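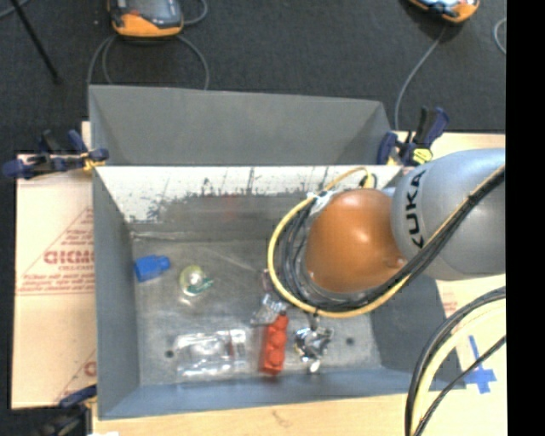

I keep getting asked why we still teach the arm by remote when there's a pile of papers saying it can learn picking on its own. Short answer — because I've watched it try.

Bin picking looks dumb from outside. Some junk in a gray bin. Grab one thing, lift, put it somewhere else. But a red toy brick is one job and a crinkly clear bag is a whole other job, and a person knows that in the hand before they know it in the head. You go in at the fat part of the bag. You don't think about it. Try writing that down as a rule. I did, at Dondley, a full page, and it was garbage.

So, demonstrations. My gripe is with how people do them.

Too clean, first of all. Remo Gisler drives the remote better than anyone at Muriden and his runs are gorgeous, and I think we should use fewer of them. He never misses, so the arm never sees a miss. Mieke Vanhove bumps the wall, backs off, comes in again from the other side. That's the stuff I want. We had 1,538 demos in June and I'd trade most of them for 20 of her bad ones.

Second, hand guiding. People love it, grab the arm and push, feels honest. Fine for a path. For picking I dont buy it. Your own arm is in the way, you're looking from where the robot isn't, and you steer with things you feel that it can't. Remote is slower and more annoying and you only get what the robot gets. Good. Be annoyed.

Third — breaks. Four hours on the controller is too long, I don't care what the Pirville schedule says. By hour three everyone picks the brick first, becuase it's easy, and leaves the bag for last. Then we act surprised when the robot likes bricks.

Pay the drivers more, too. They're the ones writing the program.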